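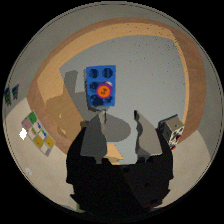

What do visitors get to see at a Plamell open afternoon?

A tube-handling arm at work on a bench, sorting capped tubes between racks, first in the simulator on the big screen and then, for anyone who would like to stay on, at the real bench in the next room.

Plamell Tube Handling Bench: Visits and Demonstrations
From Iven, at our Lotmont workshop

Thank you for stopping by! Plamell is the bench we put together for small labs that move a lot of capped tubes from one rack to another and would dearly like somebody's wrists to have a rest. You can read the figures further down this page, and you are very welcome to, but most people who end up with one tell us they made up their minds after spending an hour or two with us, asking whatever popped into their heads. So we keep the doors open one afternoon a month (we skip December, when half of us are away), and we put the kettle on.

The afternoon starts at 1:30 with coats and coffee. Su-chen Wei then gives a short talk, and she does keep it short, on how a job is set up: which racks go on the bench, which openings are in use, and where each tube should end up. You tell the bench this once, save it under whatever name you like, and call it up the next time. Please bring your own job along if you have one in mind. A sketch on the back of an envelope is fine, and we have worked from worse.

After that we open up the simulator. Every job on a Plamell can be run there first, with the same arm, the same gripper and the same racks laid out on a mat, and it's the part of the visit where people pull their chairs in closer. You can look at the job from the room side, with the table stretching away from you, or from just above the gripper, and switch back and forth as often as you please.

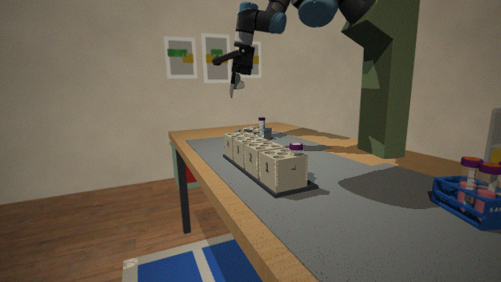 Folasade Adebisi runs this part, and she likes to hand over the keyboard early. Move a rack a little to one side, turn it, swap it for another, and run the job again. Nothing can be spilled, so go ahead and be unreasonable! One group from Arboleda stayed on the same job until nearly five o'clock, trying every rack layout they could think of, and went home with a plan for their own bench that we have since borrowed for the talk.

The last part of the afternoon is at the real bench. Groups are kept small so that everyone can stand where they can see, and there are stools if you'd rather sit. Siu-ming Yip will take questions on cleaning, spare fingers, noise, power and all the everyday matters that come up once a machine is in your building and you have to live with it.

The Plamell bench in brief

Table length: 143 cm
Reach of the arm: 942 mm
Saved jobs supplied with the bench: 30
Gripper: two-finger, with replaceable fingertips
Simulator: included, installed on your own computer
Setup: one day on site, with a training session for your staff

The table comes in one length only. We do get asked about a shorter one, and we're thinking it over, but please don't hold off on a visit on that account, as the arm and gripper can also be fitted to a bench you already own if it is sturdy and level. Tin-yau Chu looks after those conversions and is glad to go through your measurements before you travel.

Coming to see us

Each afternoon has places for 13 visitors. There is no charge and no need to be shopping for anything; teachers, students and the plain curious have all sat in, and some of our best questions came from them. Let us know if you need step-free access and we'll have the side entrance open for you.

To book, write to Kamala Devadiga at the Lotmont workshop with the number in your party, the month that suits you, and a line or two on the kind of tubes and racks you use. She'll send back directions and the parking details, along with a copy of the simulator guide in case you want to read ahead on the train.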